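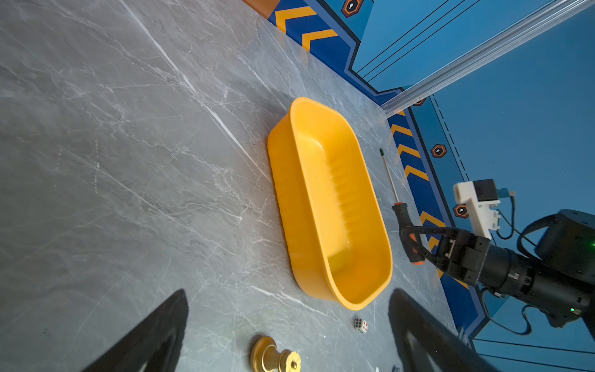 Schraubendreher im Greifer neben der gelben Wanne

Risikobeurteilung bei zwei Armen an einem Tisch?

Ji-hoon Cha
Wir räumen mit zwei Armen Kleinteile und Werkzeug in eine Wanne. Beide Arme stammen vom selben Hersteller. Reicht es, jeden einzeln zu beurteilen, oder muss ich die Zelle als Ganzes betrachten? Und wie geht ihr mit spitzem Werkzeug um? In unserer Betriebsanweisung steht dazu nichts.

Forari
Als Ganzes. ISO 10218-2 behandelt die Integration, also Arm, Greifer, Werkstück und Umfeld zusammen. Der Schraubendreher gehört dazu, sobald er gegriffen ist. Ein Arm kann für sich unkritisch sein — mit einer Klinge vorn dran sieht die Rechnung anders aus. Klemmstellen zwischen den beiden Armen und am Wannenrand getrennt aufführen. Für Kontakt mit Personen zusätzlich ISO/TS 15066 ansehen. 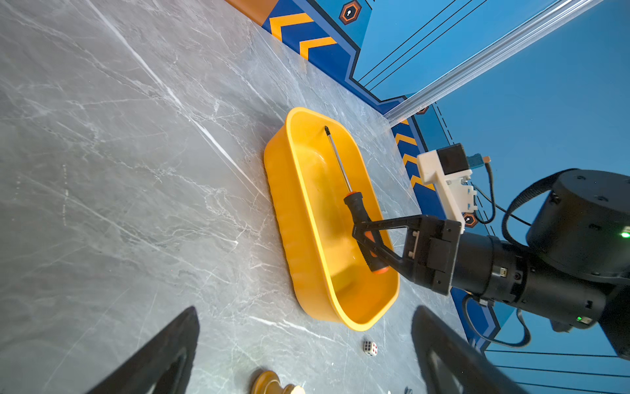 Klinge und Griff in der Wanne, Greifer noch geschlossen

Bùi229
einfach langsam fahren, dann passiert nix

Ruvum
Langsam fahren allein ersetzt keine Beurteilung. Bei uns gilt: Werkzeug am Griff fassen, Klinge vom Bediener weg, Greifer erst über dem Wannenboden öffnen. Kabel am Handgelenk so führen, dass sie beim Absenken nirgends hängen bleiben. Bei jedem neuen Werkstück die Beurteilung ergänzen — unsere letzte Ergänzung ist vom Juni.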